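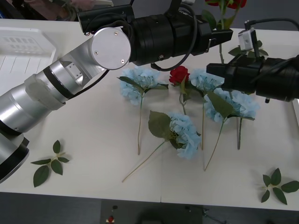 Blue hydrangeas, two red roses and a bit of spare leaf, on the white table.

The Flower Table
by Vitória Azevedo

My aunt Corina left me her shop in Calcombe, and I should say straight away that I didn't want it. I was thirty-four, I sold conveyancing software over the phone, and the only plant I'd ever owned had been a cactus called Simon, who went soft at the bottom over one wet April and had to be carried out to the bin on a dinner plate.

But there it was in the solicitor's letter. The lease, the stock, the goodwill (whatever that might be) and the sum of 2405 pounds, to be spent on the premises and nothing else. She'd underlined nothing else. She knew me quite well, Corina Marinescu, for somebody I only saw at Christmas and funerals.

The sign over the door said Mirotier, which I'd always taken to be French. Keith Pilkington from the hardware shop next door told me it wasn't anything. She'd bought the sign second-hand from a place that was closing down in Zokthorpe and never saw the point of paying for another.

"She did silk," he said, on my first morning, while I was fighting the lock. "You know that, don't you? All artificial. You won't have to get up at four for the market."

I didn't know that. I'd spent the whole train journey reading about buckets.

Inside it smelled of dust and hot glue, and there were flowers in every drawer. I mean every drawer. I went looking for a teaspoon and found peonies. There were tulips in the filing cabinet under T, and under I there were irises, so I thought, oh good, a system, and then under M there was a jar of pickled onions. The only clear surface in the place was the big white table at the back, and on it, wrapped in tissue, was an order with a ticket pinned to the top in her handwriting.

Hydrangea, blue, 4. Rose, red, 2. Spare leaf. For E. Balogh, to be collected 11/08/2018.

Well, it was April, and that was years gone. I unwrapped them anyway. I laid them out side by side with the stems towards me, the way I'd seen her do once when I was small and had been told to sit on the stool and not touch. They were a very pale blue, those hydrangeas, the blue of a shirt that's been washed a great many times, and so fluffy you wanted to put your face in them. The roses looked almost rude next to them. I couldn't think what sort of person would ask for that. Two red roses in with all that mild, polite blue! I moved them to one side. I moved them back. I tried one at the top and it looked like somebody standing up in church.

I'm not arty, I should say. But I was at it until the light went, and I'd forgotten lunch.

It took me nine days to ring Mr Balogh. There was a number in her book, under H for hydrangea, and I kept making tea instead. What do you say? Hello, you don't know me, your flowers are ready, sorry for the delay. That's more or less what I did say in the end, and there was such a long silence that I thought he'd put the phone down.

"Four blue," he said. "And the two red?"

"Yes. And some leaf."

"I'll come on the bus," he said.

He was a tall old man in a good coat, Ernő Balogh, and he took his hat off to the table before he took it off to me. He'd had a garden over in Zokthorpe, he said, with a hydrangea by the gate that his wife was forever trying to turn blue. She tried rusty nails, she tried tea leaves, she tried something in a packet that killed the grass. Forty-seven years they had that house and it came up pink every summer. When she went into the home she wasn't allowed real flowers in her room, there was a rule, so he'd come to my aunt and ordered blue ones.

"And the roses?" I said.

"Oh, the roses were Corina's idea. I said my wife would think them vulgar. Corina said, well, then she'll have something to complain about, and she'll enjoy that."

He laughed, and then he had to look in his pockets for a while, though I don't think there was anything in them he wanted.

He hadn't come for them that August. I didn't ask and he didn't say. He picked up one of the loose leaves and turned it over to look at the back.

"You haven't made it up," he said.

"I don't know how," I said. "I sell software."

So he sat down on my stool, the one I'd had to sit on, and told me what he remembered from watching her, which was a surprising amount. Start with the biggest one and build round it. Turn the whole thing in your hand, don't walk round the table. Cross the stems low down. If a leaf bothers you, leave it for an hour and see if it still does. I got it wrong twice and he was very nice about it, and the third time he said "Ah," and I stopped.

The roses were off to one side, a bit too high. Vulgar, really.

He wanted to pay. I looked her prices up in the book, and beside his name she'd written paid, and then underneath, in pencil, also owes me a seed cake. I showed him. He went quite pink himself.

Keith came round after I'd seen him to the bus, pretending to need change for the till. He had a look at the bare white table and a look at me.

"Armindo Simões was asking if the lease was going," he said. "He wants it for his bikes. Said he'd give you 2000 for the fittings as they stand."

I said I'd think about it. I went and opened the filing cabinet and took out the tulips, the lot of them, and put them down in a row with the stems towards me.

"Have you got any green tape next door?" I said.

"What width?" said Keith.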